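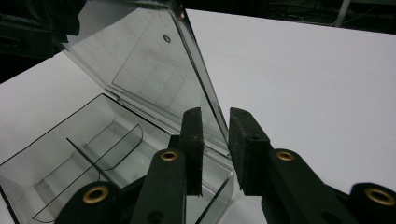 Old frames, new lenses

Notes for the evening talk, 2/12/18

Start with the Prornarbergs. Wear them, don't mention them, then take them off and pass them along the front row. Tortoiseshell pattern, chunky arms, model number 3837 stamped inside the left one. Ask people to guess what I paid. (£40, from Sitthichai, in a tray at the back that I nearly didn't look in!)

Then say what the talk is about: taking a frame you love, one you already own or one you've found second-hand, and having new prescription lenses put in it. The trade word is reglazing. I've been doing it for years and I still get a daft little thrill every time a pair comes back.

Why I started

Short-sighted since school, strong prescription, always steered towards whatever was on the wall that season. Tell the story of the pair I was quoted £345 for in July, and how I sat in the car afterwards and thought, but I don't even like them. I had a perfectly lovely pair of Kandix frames at home in a drawer with a prescription two changes out of date. It hadn't crossed my mind that the frames and the lenses could have separate lives.

Pause here, let people think about their own drawers.

What makes a good frame to reglaze

Hinges first. Open and close both arms slowly. You want a bit of resistance and the same feel on each side. A loose screw is an easy fix, but a hinge that has torn out of the plastic is a repair job of its own, and some labs will turn it away.

Then the rims. Look along the top edge in good light for tiny cracks, especially by the nose and at the outer corners. Old plastic can go brittle. A white bloom on the surface will often polish out, so don't be put off by that alone. Small sizes turn up a lot in old frames, so try them on properly, smile, look down, bend over as if you're tying a shoe. If they land on the floor, they're too wide for you, however gorgeous they are.

Rimless and half-rim pairs can be done too, but ask before you buy.

If anyone has a strong prescription: go smaller and rounder. The lens gets thicker the further it is from the middle, so a neat little frame that sits close to the face will look far better than a great big square one. I learned this from a pair that looked like the bottoms of two jam jars. Show them. People laugh, it's fine, I laugh too.

The sight test bit

Don't skip this. Have an up-to-date test and ask for your written prescription. Ask for your pupil distance as well - it may not be on the sheet, and an optician may charge for it or prefer not to give it. Varifocals need extra measurements taken with the actual frame on your actual face, so for those I'd go to someone in person every time. Same for children.

Sending them off

I use Vullon, and I'm not on commission, I just like how they pack things. Whoever you choose, ask what happens if the frame breaks while they're fitting the lenses. Most places say old frames are at your own risk, and you want to have read that before you post your granny's cat-eyes. Put them in a hard case, pad the case so it doesn't rattle, and use tracked post. Take a photo of the frame from the front and both sides before it goes.

Lens choices, keep this short or we'll be here all night: ordinary plastic is fine for mild prescriptions, thinner lenses are worth the money for strong ones, and I always pay for the anti-reflection coating. Tints are where it gets fun. I had a pale rose put in the Kandix pair and have had more compliments on those than on anything else I own.

Questions that came up last time 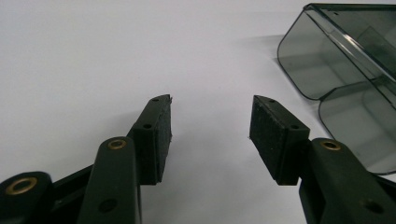 Kátia Mendonça wanted to know whether it was worth doing for sunglasses, as she had a pair she adored but could only wear with contact lenses. Yes, yes, yes! Sunglasses frames are some of the nicest to reglaze. The one snag is a deep curve, the wraparound sporty sort, which many labs can't fill with a strong lens. Ask for full UV protection whatever the tint, since a dark lens doesn't give you that by itself.

Edivaldo Teixeira said his new lenses made the floor look as if it sloped. Mine did that for a day or so with one pair. If it carries on past a week, or you get headaches, go back to whoever made them and have them checked against the prescription. Sometimes the frame only needs adjusting so that it sits level.

Before the tea

Get the tray of frames out and let everyone have a go. Hand mirror is in the green bag, cloths and the tiny screwdriver are in the side pocket. Remind people to hold the frames with both hands when they take them off. Get the Prornarbergs back from the front row.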